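Notebook > Bench log > July > Reson sorting kit, trial entry

Reson two-arm kit, loaner from Bickerstaff. Parts sorting, steel tray out to the yellow bins.
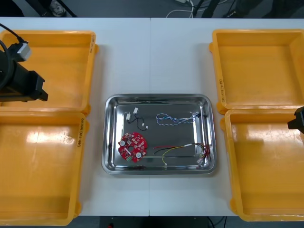 Bickerstaff's office wants to know by the end of the month if we're keeping it or sending it back, and their note says the price only holds if we take the service plan along with it. I don't love that. The plan is $896 a year on top of $2694 for the gripper and software bundle, and so far the only service I've needed is someone to tell me where the calibration file lives (in the export folder, for whoever reads this next).

Anyway, today was wiring and one board. I wanted soft stuff in the mix because that's where the Numivia demo fell apart on us in the spring, and a board by itself proves nothing. So: the round red board, the short black cable, the blue and white twisted pair, and the red/black/yellow bundle. All in the steel tray, four yellow bins waiting, two per side.

Notes to self on setup:

- The steel tray throws the ceiling lights right back up. Lowered exposure one step in the Reson software before the first run. Try a matte liner next time, the gray foam in the drawer under the Grernutico bench might fit if somebody trims it.
- Handwriting on the bins is for us. The software goes by bin position, so if you swap two of them you have to swap them in the job file too!! I lost half a morning to this last week.
- Keep the table seam out of the reference area. The manual says it doesn't matter and I don't believe the manual.

The job editor is the best thing in the kit, no contest. You drag the steps around, it checks reach for both arms, and it complains in plain English if they're going to cross. Numivia's made me type everything in twice. On the other hand Reson's log export is awful - one giant file, no headers, times in some format I had to look up.

Spare fingers are $612 a pair, which seems like a lot for fingers. Grernutico quoted $855 for theirs but that came with the mount, so it isn't a straight comparison and I need to ask Bickerstaff if the mount is extra. Put that in the email.

Still to do: the run with the bundle turned the other way, then the same four parts with the liner in. I'm leaning toward keeping the arms and arguing about the plan. Job file is saved as wiring-mix-2, please don't overwrite it.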